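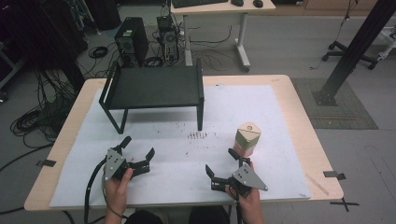
*Worktable with its white paper cover, the dark stand at the back and one painted block standing at right.*

# Call for Participants: Tabletop Placement Study

Skumico is looking for adults to take part in a study of how people set out, move and put away small objects on a shared worktable. Sessions take place in the Bruten room. Enrollment opens in July 2026, and the last session will be held before the end of August.

The study concerns the table and what is on it. Its results will be used to set the dimensions of the Greker stand series and to write the layout guide that ships with it. No background in design, woodworking or any technical field is needed.

## Background

Small raised stands are often placed on worktables to gain a second level of storage. They also take up surface, hide whatever is behind them and change where people put things in front of them. The first part of the study covered the bare table. It produced 1,035 recorded placements and showed that most participants settled into a fixed resting area for loose objects within the first few trials, then kept to it even when it was inconvenient.

The second part adds the stand. The questions are:

- Does the resting area move when a stand is present, and in which direction?
- Are objects placed on the platform, under it or beside it when no instruction is given?
- How close to the legs do people set an object that is narrow and stands upright?
- Is an object with a distinct top and bottom turned the right way up before it is moved, while it is moved or after it is set down?

## Table and materials

The table is light wood. For the sessions in this call it is covered with a large sheet of white paper. The cover picks up smudges and marks with use. It is not replaced between participants, so expect a surface that looks used. Replacing it each time was tried in the first part, and participants were noticeably more hesitant to put objects down on a fresh sheet.

The stand is bench-shaped: a small rectangular platform on thin metal legs, with low upturned rails along the left and right edges. It starts each session left of center, toward the back of the table. The front and rear edges of the platform have no rail in the drawings used for this study, and placements that overhang either edge are counted as valid.

The main object is a short triangular prism in pale wood. It has a light pinkish-red band around the lower part, a pale green band above that and an unpainted cap with a small hole in the top face. The starting position is upright, to the right of center. Other objects are brought out during the session and are described at that time.

Pieces of black tape on the table edges and a tape cross on the floor must stay where they are. Please do not lift, smooth down or step over-heavily on the tape. If a piece comes loose, tell the session lead and stop until it has been fixed.

## What participants do

Each participant attends 2 sessions and completes 500 placements in total. Work is done seated at the table. A placement is one complete movement of one object from one resting position to another, ending with the object standing or lying without support.

Three types of trial are used.

**Directed placement.** The session lead names an object and a destination. Destinations are given in plain terms, such as "on the platform, near the left rail" or "in front of the stand, on the right." The object is moved there in one movement and left alone. Small corrections are allowed as long as the object has not been released.

**Free placement.** The session lead names an object only. The participant decides where it goes. The same spot may be used more than once. There is no preferred answer, and the session lead will not comment on the choice.

**Clearing.** All objects are moved off the front half of the table in any order. Stacking is permitted if the lower object is stable. The stand may be shifted in this type of trial and in no other.

Trials are mixed, and the order differs between participants. Pace is up to the participant. Speed is not measured and will not be fed back. An object that falls over is left as it lies until the trial is closed, then set upright before the next one begins. Falls are a normal result and do not need to be repeated unless the session lead asks for it.

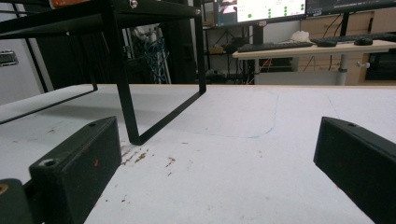
*Slim square-tube stand, with marks and a thin blue line on the surface beside it.*

## Surface condition

Marks on the working surface are recorded at the start and end of every session. This includes smudges, stains, specks and drawn lines. They are not cleaned off. A brown or rust-colored stain near a leg can act as a reference point, and participants in the first part were found to line objects up with existing marks without being asked to. Whether this also happens near a stand is one of the secondary questions.

For this reason:

- Do not wipe, rub or scrape the surface.
- Do not add marks of your own.
- Keep drinks, food and pens off the table.
- Remove rings and bracelets that could catch on the stand.

Participants who prefer to work on a clean surface should say so when applying. This does not affect eligibility, but it is noted with the results.

## Eligibility

Applicants must:

- be 18 or older;
- be able to sit at a table and use both hands for the length of a session, with breaks;
- be able to tell the pinkish-red and green bands on the block apart, by color or by position;
- be available for both sessions;
- follow spoken instructions in English.

Left-handed applicants are strongly encouraged. The starting layout has the stand on the left and the block on the right, and the first part did not include enough left-handed participants to say whether the side matters.

Applicants who took part in the bare-table sessions may apply again. They will be analyzed as a separate group. Current staff of Skumico and members of their households may not apply.

## Payment

Participants receive $200 on completing both sessions. A participant who withdraws after the first session receives half. Withdrawal is possible at any point, and no reason has to be given. Travel costs are not covered.

Payment is made by bank transfer after the second session. A signed payment form is required and can be completed on site.

## Data and consent

Sessions are recorded. The recordings cover the table, the objects and the participant's hands and lap. Voice is not kept after the trial list has been checked against the instructions given.

Placements are stored under a participant code. The list linking codes to names is held by Siwan Price and is deleted when payments have cleared. After that point individual results can no longer be removed, as there is no way to identify them. Still images from the sessions may appear in the layout guide. Participants can decline this on the consent form and still take part.

## What to wear and bring

Plain, fitted sleeves are preferred. Loose cuffs tend to knock over upright objects, and trials disturbed this way have to be discarded. Dark or light clothing is equally suitable. Bring reading glasses if you use them for close work. A chair is provided, and its height can be set before the first trial but not changed afterward within the same session.

Bags and coats are left at the door of the room. Phones must be switched off and left with them.

## How to apply

Send a short message to Sioned Pumphrey, participant coordinator, through the contact form on the Skumico site, with the subject line "Placement study, stand sessions." Include:

1. Your name and a phone number.
2. Which hand you write with, and which hand you would use to pick up a small object, if they differ.
3. Whether you took part in the first part of the study.
4. Any times in July or August when you cannot attend.
5. Any difficulty with gripping small objects, so that the break schedule can be adjusted.

Do not send a résumé. Applicants will be contacted in the order in which their messages arrive until all places are filled. A reserve list will be kept after that, and those on it may be called at short notice.

Questions about the tasks or the objects can be addressed to Alun Rowlands, who leads the sessions. Questions about the stand dimensions and the layout guide go to Ghislain Dufour. Neither can confirm a place on the study; please use the form for that.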